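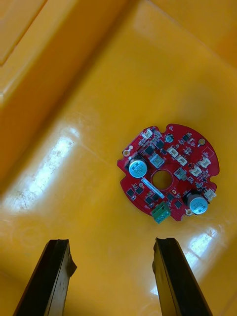

4. Converting the Wulard Building

The Wulard Building in Bragança was drawn up as the head office of Watora, a shipping insurer that never filled more than half of it. When the firm left, the owner asked two teams to propose a new use, and the plan by Anežka Halás won. We think it is a wonderful piece of work! Halás kept the whole concrete core, moved the lobby to the garden side, and cut a light well through the upper floors (the old plans, luckily, had left a slab bay there free of beams).

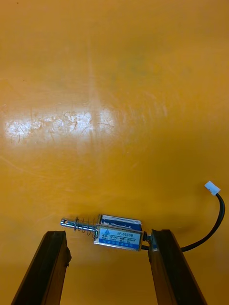
2 min read

What excites us most is how much of the old facade stayed in place. Over 4,000 panels were cleaned and hung again on new brackets, a method Kibet Mohamedi first tried on the low wing in May. Only the six corner bays needed new glass, and even there the original depth of the window reveals was kept, so the shadows still fall the way they did on the old tower.

Figure 4. Round red circuit board and other electronic parts on a paper-lined steel tray.

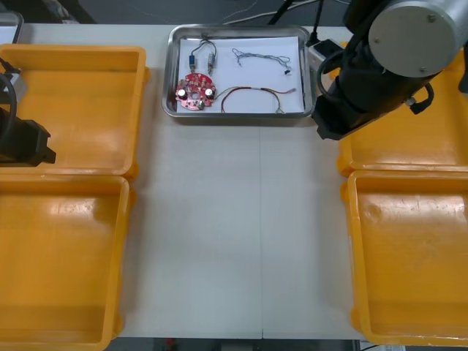
The brackets also made room for a thicker layer of insulation, and Mohamedi's drawings show how neatly it turns the corner at each floor. Kevach, the present owner, has let us study these drawings in full, and we return to them in Section 6.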